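We use cookies to improve your visit. By carrying on you accept our cookie policy. Accept | Manage settings

Clothes should come with a repair price

By Bjartur Egilsson

11 Jul 2026

I bought a black work top in March and the side seam opened a few weeks later. The shop offered me a refund or a new one. I asked if they could sew it up. The assistant was polite and had to go and find someone, and the answer was no. They had no way of putting a repair through the till.

I think any shop that sells clothes above a certain price should have to print the cost of a basic repair on the label, next to the washing advice. It needn't do the work itself. It could send people to a local tailor, as Ragnarsson did when it still had the branch near the station. But the figure should be there when you choose.

The usual objection is that repair costs too much. Sometimes it does. My tailor charges 20 pounds for a lining and I wouldn't pay that on a cheap jacket. An open seam is a small job, though, and most people have no idea what it costs because they have never been told. They assume the worst and buy again.

The other objection is that people don't want mended clothes. I asked at Dira, the alterations shop on our high street, and they take in about 300 pieces a year, mostly trousers and school jumpers. Their customers are ordinary people who like what they already own.

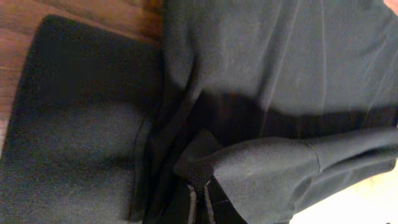

A printed price would also put some pressure on the makers. If one coat costs 65 pounds to put right and the one beside it costs much less, buyers will ask why. Often the answer is glued hems, or a zip set in so that half the front has to come apart before you can reach it.

I would start with coats and knitwear and leave underwear and socks out of it. Children's clothes are harder, and I haven't made up my mind about them. My own top went to Dira in the end and I collect it next week.

Get our newsletter every fortnight. Enter your email address to sign up. You can unsubscribe at any time.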